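Demonstration gathering, Bolham workspace
Progress report to the Montecinos fund, covering the period to the end of March

Summary: collection is behind plan, and I am less sure than I was in the proposal that the planned total is the right thing to aim for. We promised 2000 usable demonstrations of two-handed work on household electrical items. We have 409 that pass review. The power strip task is the one furthest along. 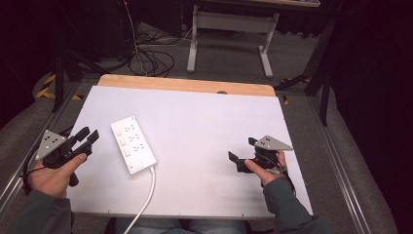
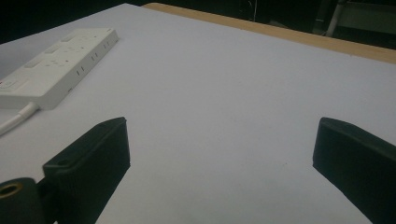
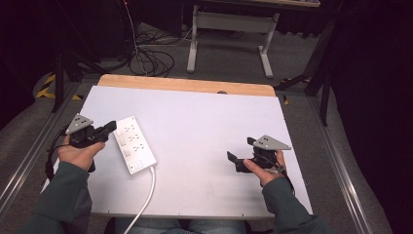
Power strip task, held grippers, white board: head views and a gripper view.

The count needs some care. A recording passes if both gripper streams and the head stream line up in time and the reviewer can tell what the operator was trying to do. It says nothing about whether the example teaches the model anything. I raised this at the start and I still think the pass rule flatters us.

Gudberg, who supply the review software, proposed scoring each recording automatically. We tried their scorer on 100 recordings we had already marked by hand. It agreed with us on the easy ones and liked several that we had thrown out for poor timing. We have gone back to marking by hand, and that is slow.

Training runs are with Asolano. Their first policy used everything that had passed by February. They describe the results as encouraging. I would put it lower than that: the trials I watched began with the strip lying much as it does in the training set, and when it was turned further round the approach went wrong early. We have asked for trials from starting positions picked by us — these have been agreed but not run.

Variety worries me more than volume. One white board and a white strip make for tidy recordings and a narrow set. I do not believe another 500 of the same kind would change the outcome, and I would sooner spend the time on other surfaces and other strips, even if the total suffers.

Spending is under budget, mainly on operator hours we did not use. We ask to carry this over.

Decisions wanted from the fund:
Whether the target may be restated by number of distinct set-ups.
Whether the Asolano trials should be reported before the next payment or after it.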